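Visit notes: the Merkora software group at Korkside

Ashraful Kanagaratnam, who maintains the Treloar planner, gave us the tour in January. The hardware got little time. Most of the visit went to the control stack and the log viewer.

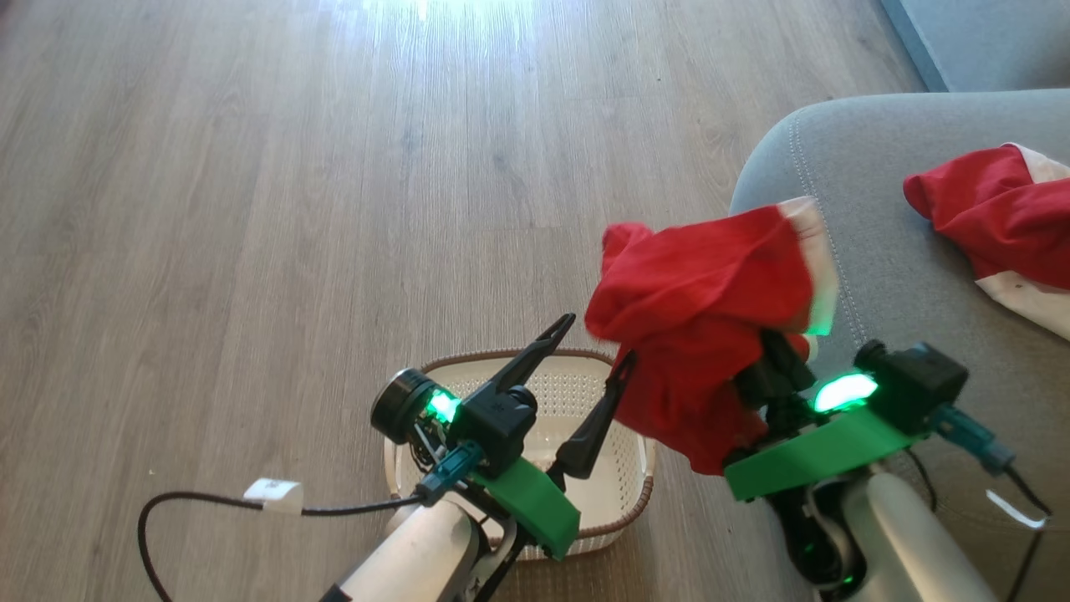
Reading time: 2 min

Treloar runs as two processes. A policy proposes short chunks of joint targets for both arms, and a separate tracker smooths them and rejects any chunk that brings the wrists too close together. Chunks overlap by 4 steps - fewer caused visible jerks at the joins. The log we replayed had 751 entries, mostly tracker corrections.
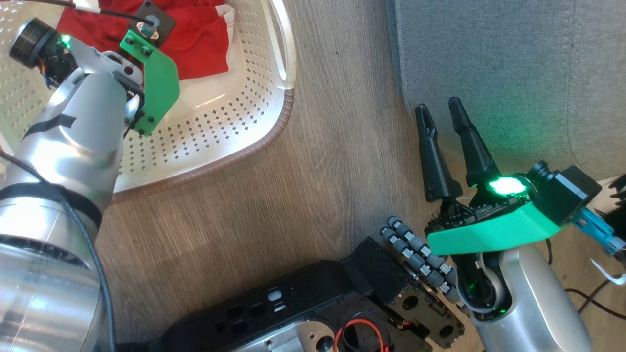
Perception is the weaker half. Zollport, the in-house labeling tool, stores over 700 masks for cloth, and folds still split one item into several. Red fabric lying in a white perforated basket segments cleanly by color, but its outline says little about where to grasp. The team now scores grasp points from depth edges and drops the mask after the first approach. I asked about replanning after a missed grasp. It is a full restart of the chunk queue for now, with a partial restart on a branch.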